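From: Rosaura Londoño
To: Dandel list (wooden toys and small woodwork)
Date: 2 May 2024
Subject: Re: Shape blocks for small hands – which board to keep them on?

Hi Yesenia, hi everybody,

I meant to answer this right away and then the garage flooded a little (only a little, the lumber is fine) so you're getting the long version now, with the coffee already poured.

Yesenia Montoya wrote:
> I've finally finished the first batch of shape blocks for my sister's
> preschool room and now I'm stuck on what they should sit on. The kids
> dump them on the carpet and they vanish under the shelves. The teacher
> wants a tray with high sides. I'd like something flat they can push
> the shapes around on. Has anyone made a play board that didn't warp
> by summer? And do you leave it bare or paint it? I have a nice wide
> piece of pale wood I was saving, and a can of white paint I'd love
> to get rid of.
> Also, Segundo says hearts are a waste of time to cut. Is he right?
> Yesenia

Segundo is wrong! I say that with love, Segundo, I know you're reading. Hearts are a pain to sand in the notch, yes, but my granddaughter goes for the heart before anything else in the box. She stands it up on its point against whatever is handy and it falls over and she does it again. You can't buy that kind of quiet on a rainy afternoon. Wrap a strip of sandpaper around a pencil for the notch and you'll be fine. Stars are much worse if you ask me, five inside corners and every one of them wants to tear out.

Now, the board. I've made three over the years and the first one cupped so badly you could have served soup in it. That was my own fault, I oiled the top and forgot the underside, and then I left it leaning by the heater for most of May while it was still chilly in here. The second one went to my nephew and I've been told not to ask about it. The third is still flat, and all I did differently was finish both faces on the same day and store it lying down. If your piece is wide, let it sit in the house a couple of weeks before you do anything to it. Jairo Betancur puts cleats on the back of his and swears by them, but he screws them through slots so the wood can move. Don't glue them on across the grain, please, I've seen how that ends.

High sides are where I'd push back on the teacher a bit. With a deep tray the kids reach in from above and everything ends up in a pile in the corner. A low lip is plenty. They still lose one over the side now and then, and they learn to go get it. Maybe you could give her the flat board for playing on and a lidded box for putting away, and everyone's happy?

And please don't paint it! Pale bare wood is the best background there is for green and yellow. 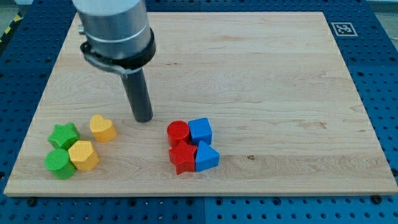 I'd leave the knots alone too, as long as they're tight. My granddaughter thinks the one on ours is a bug and feeds it. Fill a loose one, of course, or cut around it if you have the width to spare. A coat or two of plain finish, rub it down in between, and stop there – the more you build it up the more the shapes skate around.

On color for the blocks themselves, I use two or three and no more in one set. Fidelina Quispe does hers with every color in the cupboard and they do look cheerful on the shelf, but then the little ones sort by color and never get around to the shapes. With only a few colors they start noticing that the round one and the star are both green and aren't the same thing at all. You should see their faces.

I'd round every edge more than you think you need to, and test the size on a real child before you cut the whole batch. I cut 16 once that were all too fat for a two-year-old to get her hand around. They're doorstops now (good ones).

If you want the pattern for my heart, I have it on cardboard and can trace it and mail it, just send me your address off-list. The star too, if you're feeling brave. And hang on to that white paint, my porch rail could use it.

Rosaura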